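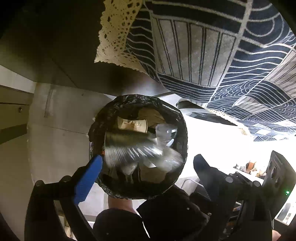 A bin with rubbish in it and a pair of gripper fingers, one blue pad, one black.

I promised a post on what this hobby costs, and as my spreadsheet now has a tab called "do not look", I suppose it's time. 20 August 2018, for anyone reading years from now and laughing at the prices.

My plan is still the same one I wrote up when I started: a small arm on a wheeled base that can pick up light rubbish and drop it in the bin. Paper cups, bits of plastic, that sort of thing. A cup sounds easy until you think about how little it takes to crush one. Hard plastic is slippery, thin plastic flops about, and a black bin bag is so shiny that I expect the camera side of things to cost me more evenings than the arm does.

So, the money. I gave myself £682 for the whole project, which was what was left in the holiday pot after we decided not to go anywhere. The first quote I got was from Grodusby, for their ready-made arm, and it would have eaten the lot before I'd bought a single cable. Lovely thing though. I had the page open for days.

Ullov do a kit version that you bolt together yourself, and that's where I'm leaning. It leaves me enough for a decent power supply (please don't skimp on this, I did once and the whole house smelled of it) and 2 spare motors. The catch is delivery, which they quote at nine weeks. Nine! I could grow courgettes.

Finger pads are the bit I hadn't budgeted for at all. They're soft, they wear, and you want a few kinds to try. Flollasier sell them in packs at £17, and I've put three packs down for the first year — that may be mean of me, we'll see. I've also added a line for bin bags. Laugh if you like, but testing gets through them.

Still to decide: whether to buy the Gebremichael controller now or make do with the old laptop. The controller is neater and the laptop is free, and I change my mind every time I sit down with a cup of tea. If you've run one of these off an old machine, do leave a comment and tell me how slow it was!

I'm ordering the kit at the end of August either way. Next post will be the wheels, once I've measured the kitchen doorway properly.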